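Terry cloth

From the Zolwood Household Textile Encyclopedia

Terry cloth (also terry, terry toweling, or in British usage terry towelling) is a woven fabric with loops of yarn that stand up from one or both of its faces. The loops are called the pile. They increase the surface of the fabric and allow it to take up water quickly, and for this reason terry is the most usual fabric for bath towels, hand towels, washcloths and bathrobes. Most terry is woven from cotton. Linen, bamboo viscose and blends of cotton with polyester are also used.

Name

The origin of the word "terry" is not certain. It is often connected with the French verb tirer, "to pull", which would describe the way the loops are drawn out of the ground of the fabric. In several languages the fabric is named after the sponge, for example French tissu éponge. In Turkish the word havlu, "towel", is related to hav, which means the nap or pile of a cloth.

History

Flat woven towels of linen and cotton were in use long before the looped kind. Looped toweling was made by hand in Turkey, where the town of Bursa became well known for it, and the fabric is still sold in many countries as "Turkish toweling". In the middle of the nineteenth century the weaving of loops was adapted to power looms in England, and the price of the fabric fell within one generation.

In smaller towns the change came later. The weaving town of Wultby is a typical case. Until the Vasilakis mill opened there, households bought flat "huck" towels from traveling sellers, and looped towels were given mainly as wedding presents. The mill began with 13 looms, all of them bought second-hand, and at its largest it employed 776 people. The local historian Essam Shehata has collected the wage books of the mill and found that the border weavers were paid more than the plain weavers, as a mistake in the border could be seen by every customer. The mill building is now a museum and a market hall. It is closed on Friday.

Structure

A plain woven fabric has two sets of threads, the warp and the weft. Terry has three. The ground warp is held tight and makes, together with the weft, the base of the fabric. The pile warp is held loosely and makes the loops. Each of the two warps comes from its own beam, and the pile beam turns faster because much more yarn is used for the loops than for the ground.

The loops are formed in the following way. Two weft threads are inserted and left at a small distance from the finished edge of the cloth. A third weft is then inserted, and the reed pushes all three forward together. They slide along the tight ground warp but carry the loose pile warp with them, and the pile warp bends up or down into a loop. This is known as three-pick terry and is the common type. Four-pick and five-pick terry hold the loops more firmly but are slower to weave.

The height of the loop depends on the distance which is left before the third weft. A long loop gives a soft and thirsty towel that dries slowly on the rail. A short loop gives a firmer towel and is preferred for kitchens and sports.

Types

Two-sided terry. Loops on both faces. The most usual type for towels.

One-sided terry. Loops on one face only. It is used for some robes, for baby bibs and for the lining of beach bags.

Velour terry. The loops of one face are sheared after weaving, so that they become a short, even nap. Velour takes printing well and feels smooth, but the sheared side takes up water less quickly — many people use the looped side for drying and show the other.

Low-twist terry. The pile yarn is twisted very little. The fabric is soft from the first use, but it can lose more lint.

French terry. This is a knitted fabric with small loops on the back, used for sweatshirts. It shares the name but not the method of weaving.

Weight

Terry is sold by weight, given in grams per square meter (gsm). A heavy towel is not always a better one. Yarn quality, loop density and finishing are equally important, and a heavy towel of poor cotton can remain stiff after many washes. Hala Kabbaj, in her handbook for hotel laundries, recommends to compare towels only after they were washed several times, when the softener applied by the factory has gone.

Borders and edges

Most towels have at least one flat or low band without normal pile. It is called the border, or dobby border when it is patterned on a dobby loom. The border may be a different shade from the pile even when both are dyed in the same bath, because light falls differently on flat yarns and on loops. It is also the usual place for embroidery.

The border is the part that shrinks in the most visible way. If its yarns are tighter than those of the pile area, the towel becomes narrow at this place after washing and has a wavy side. Some makers correct this by using a slightly looser weft in the border. The Ullton pattern book, which is kept in the Wultby museum, contains 102 border designs, and next to a number of them a weaver has written in pencil how many threads must be taken out.

The long sides of a towel are normally selvages, turned and stitched once. The short sides are cut and need a double hem. A towel that begins to come apart does so in most cases at the corner, where the two kinds of edge meet.

Care

New terry should be washed once before use, separately from dark clothes. Cotton terry can usually be washed warm or hot. Fabric softener leaves a thin film on the loops and makes them less absorbent — it is better used seldom, or not at all. Shaking the towel before hanging helps the loops to stand up again.

A pulled loop does not run as it would in a knitted fabric. It can be cut with scissors at the level of the pile. It should not be pulled further.

Terry is best stored folded loosely, in a dry place with some air. The pile makes the fabric thick at the folds, and a sharp crease does not hold for long. Cúc Dương describes three household folds (in thirds, in quarters, and rolled) and notes that on a smooth shelf a pile of more than six thick towels tends to lean. Small square pieces are often folded corner to corner first, and for practice a table covered with cloth is more convenient than a bare one, for the towel slips less.

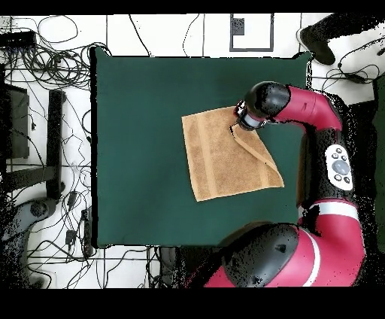 See also

Huckaback
Peshtemal
Velvet
Waffle weave

Further reading

Kabbaj, Hala. Linen Rooms: A Handbook for Hotel Laundries.
Dương, Cúc. The Folded House.
Shehata, Essam. Wages and Looms in Wultby.
Zerouali, Ashraf, and Phùng, Oanh. Pile Fabrics for Beginners. Second edition, with 50 drawings.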